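Cloladside compares finger pads on a table of fruit

16 Dec 2018

The engineering group Cloladside has started a comparison of pads for its hand-held grippers, and it has chosen fruit for the first round. The work is done at a table with a checked cloth and a bowl, at the group's site in Suksawat. Four pad materials will be tried before the end of the month.
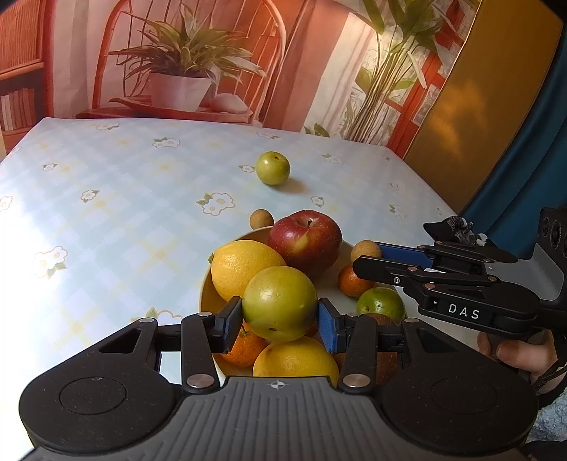 A round green fruit held between the two fingers of a hand-held gripper, above the bowl.

The person who holds the tools is asked to close the fingers slowly and to lift each fruit only a little. Every grip is then given a mark from the notes and the video. According to Naveen Mathur, who leads the comparison, the team wants to have 258 marked grips for each material.

"Apples are heavy and smooth, and a longan is very small," said Mr Mathur. "A pad which is good for one can be poor for the other — we want to know how poor."

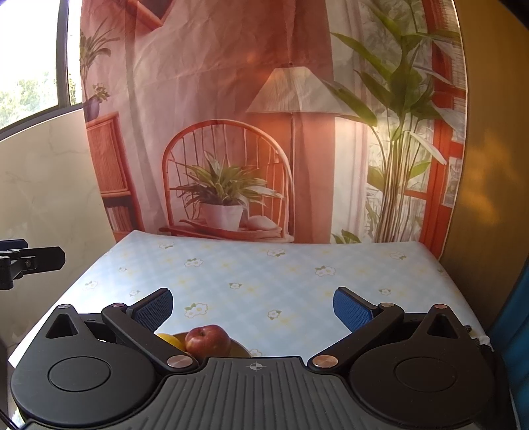 The first set of pads, supplied by Fleltska, was already used in September on boxes and cups. Mr Mathur said those results were clear but "too easy", because the objects had flat or regular sides. For fruit he expects more difference between the soft pads and the hard ones.

Mandarins are in the plan too, and they will be repeated in 14 sessions.

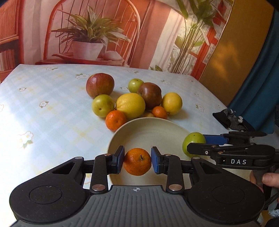

What comes next

The pads with the best marks will go to Porkero, where they will be fitted on a fixed arm. Cloladside will publish the full table of marks after that work.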